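Wenn der Roboter mitpackt: So richtet ihr einen Greifplatz ein, mit dem das Team leben kann

Ich betreue bei Collness die Retourensortierung, und seit März greift bei uns ein Arm in die Kisten. Was ich beim Einrichten gelernt habe, schreibe ich hier mal der Reihe nach auf.

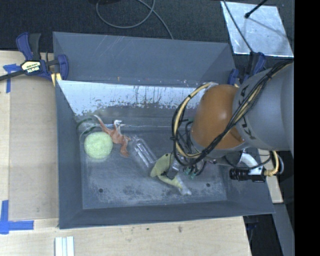 1. Erst zuschauen, dann umbauen

Stellt euch ein paar Schichten lang neben die Leute, die den Job bisher machen, und schreibt mit. Bei uns stand in der Arbeitsanweisung ein einziger Satz: Teil entnehmen, prüfen, ablegen. In echt dreht die Kollegin die Flasche mit dem Handballen um, während sie mit der anderen Hand schon nach dem nächsten Teil sucht, und das weiche Spielzeug fasst sie grundsätzlich am dicksten Stück an. Solche Sachen findet ihr in keinem Handbuch! Ich habe meinen Block am Ende fast auswendig gekonnt und beim Einstellen ständig darin geblättert.

Fragt auch, welche Teile nerven. Die Antworten waren bei uns ziemlich eindeutig: alles Durchsichtige, alles Wabbelige und alles mit Schwänzchen, Henkeln oder Beinen.

2. Kiste festmachen, Platz markieren

Klingt banal, hat uns aber einen halben Tag gekostet. Eine Kiste, die ein paar Millimeter wandert, bringt euch die ganze Greifplanung durcheinander. Wir spannen sie mit Schraub- oder Einhandzwingen am Rand fest, so wie man das in jeder Werkstatt macht. Dazu kommt blaues Klebeband auf den Tisch, als Markierung für alles, was immer an derselben Stelle liegen soll. Nehmt Band, das sich wieder sauber abziehen lässt, ihr werdet garantiert noch umräumen.

Zur Kiste selbst: Unsere graue ist innen ordentlich verkratzt und hinten hell abgerieben. Ich hatte erst überlegt, eine neue zu bestellen, und es dann gelassen. Im Betrieb sehen die Kisten nach kurzer Zeit sowieso so aus, und der Arm soll ja damit klarkommen.

3. Mit fiesen Teilen anfangen

Die Versuchung ist groß, zum Start lauter brave Kartons hineinzulegen. Macht das höchstens am ersten Vormittag. Danach gehört eine gemischte Füllung hinein, etwa so:

- eine leere, klare Plastikflasche (spiegelt wunderbar)
- ein durchsichtiger Behälter, gern in die Ecke geschoben
- etwas Rundes, Flaches
- eine Figur mit dünnem Schwanz, bei uns ein Spielzeugdinosaurier
- etwas Weiches, direkt neben der Flasche

Der Abstand ist dabei wichtiger, als ich dachte. Liegt das weiche Teil an der Flasche an, muss der Finger auf engem Raum ansetzen, und genau da trennt sich eine gute Einstellung von einer, die nur auf dem Papier läuft. Wir haben mit vier solchen Füllungen gearbeitet und sie immer wieder durchgetauscht. Insgesamt kamen 535 Griffe zusammen, davon gingen 459 beim ersten Versuch gut. Die restlichen habe ich mir einzeln angeschaut - ein zäher Abend, aber danach wusste ich, an welcher Ecke der Kiste es hakt.

4. Leitungen und Schläuche im Blick behalten

Am Handgelenk hängt immer mehr, als man beim Bestellen vor Augen hatte: Kabel, Luftschläuche, kleine Anschlüsse. Fahrt den Arm langsam in jede Ecke der Kiste und schaut dabei nur auf das Kabelpaket, nicht auf den Greifer. Die große Schlaufe braucht Luft, damit sich das Gelenk drehen kann, und sie darf trotzdem nirgends hängen bleiben. Kabelbinder nicht zu stramm anziehen. Klebeband am Gehäuse ist für die Einrichtphase okay, für den Dauerbetrieb würde ich mir etwas Richtiges besorgen.

Und bitte: Kontrollfahrten nur mit reduzierter Geschwindigkeit und nach den Regeln eurer Sicherheitsfachkraft. Da lasse ich auch nicht mit mir diskutieren.

5. Die Übergabe an den Menschen regeln

Jetzt kommt der Teil, den ich beim nächsten Mal viel früher anpacken würde. Der Arm greift, aber irgendjemand entscheidet, was mit den Teilen passiert, die er liegen lässt. Wir haben das über Idix gelöst, das ist unser Leitstand. Nach vier Fehlversuchen am selben Teil hört der Arm auf und meldet sich, und wer gerade am Platz ist, holt es heraus. Anfangs war das auf einen Versuch gestellt, und die Kolleginnen sind gerannt wie die Kellner. Furchtbar!

Legt außerdem fest, wer die Einstellungen ändern darf. Bei uns darf das jede geschulte Person aus der Schicht, und jede Änderung kommt mit Kürzel ins Dixit-Protokoll. Gab erst Gemurre wegen der Schreiberei, inzwischen schaut da jeder morgens als Erstes hinein.

6. Was sich für die Leute ändert

Das Bücken ist weniger geworden, das merken vor allem die, die lange dabei sind. Dafür steht man mehr herum und schaut auf einen Bildschirm, und das ist auf eine andere Art anstrengend. Wir wechseln deshalb den Platz jetzt öfter als vorher. Zwei Kolleginnen haben die Einrichter-Schulung bei Flirnance gemacht und bekommen dafür eine höhere Eingruppierung. Das war eine Forderung aus der Schicht und ich fand sie völlig richtig.

Nicht so schön: Der Schwatz über die Kiste hinweg fehlt. Früher standen da immer zwei, heute oft nur eine. Wir haben den Prüftisch darum so gedreht, dass man sich wenigstens sieht - plant das am besten gleich in der Aufstellung mit ein.

7. Nachjustieren einplanen

Hängt einen Zettel an den Platz, auf den jeder schreiben darf, was stört, und geht ihn regelmäßig mit der Schicht durch. Auf unserem stehen gerade das Licht von hinten, die Höhe vom Hocker und der durchsichtige Behälter. Der Hocker ist bestellt.

Kontakt | Impressum | © Collness, Stand 14.11.2025 | Nach oben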